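Geletlow gripper benchmark

The Geletlow gripper benchmark is a test procedure for comparing two-fingered robot grippers on small block-handling tasks. It was drawn up at the Nultton robotics workshop and exists in two forms, a bench version run on a real arm and a simulated version run in software. The simulated version is much more widely used, mostly for reasons of cost, and most of the criticism of the benchmark concerns it.

Procedure

A full run consists of 900 grasp attempts split evenly between 3 grippers, all mounted in turn on the same arm and driven by the same controller. Each attempt is limited to 17 seconds. A grasp is scored as a success if the block is lifted clear of the table and held until the time limit. Blocks that slip and are caught again still count, a rule that has been questioned from the start. Camera placement is left to the person running the test, and published results often fail to mention it.

Grippers compared

The original comparison covered the Plulla parallel gripper, the Wijaya tapered gripper and a plain reference gripper built at Nultton. The Plulla came out ahead in simulation. On the bench the order of the first two was reversed, and the gap between them was small enough that a second set of runs might have reversed it again. No second set was published. Later summaries tend to quote the simulated ranking alone, sometimes without saying that it is simulated.

Criticism

The main objection is that the simulated blocks are too well behaved. Friction is set to one value for every block and every fingertip, so a worn pad and a new one perform the same. Cubes also flatter a two-fingered design, since any pair of opposite faces will do.
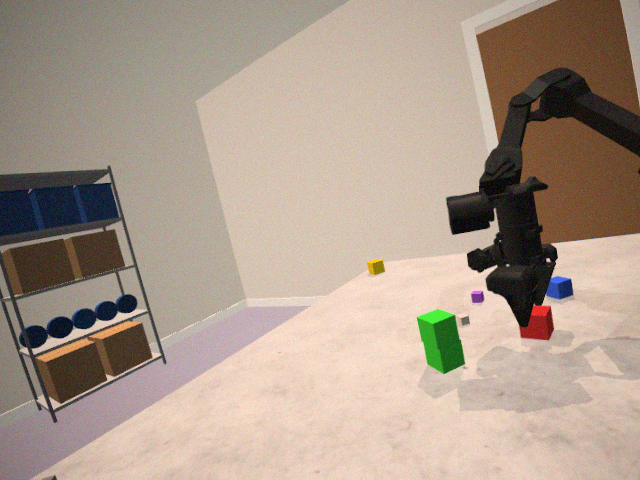
Crowding is handled a little better. With a blue cube sitting close behind a red one, a gripper coming straight down has to fit its fingers into a narrow gap, and wide fingers ought to pay for that. Whether they do in the scores is hard to tell, as contact with a neighboring block is not penalized unless the target is dropped. Block size is varied too, but success rates for the smallest cubes are folded into the overall figure.

Supporters reply that the benchmark was meant for weeding out poor designs early, and that bench runs remain available to anyone who doubts the software. Few groups have taken up the offer -- a bench session takes 60 hours of arm time, and the written instructions leave out how the fingertips should be cleaned between attempts.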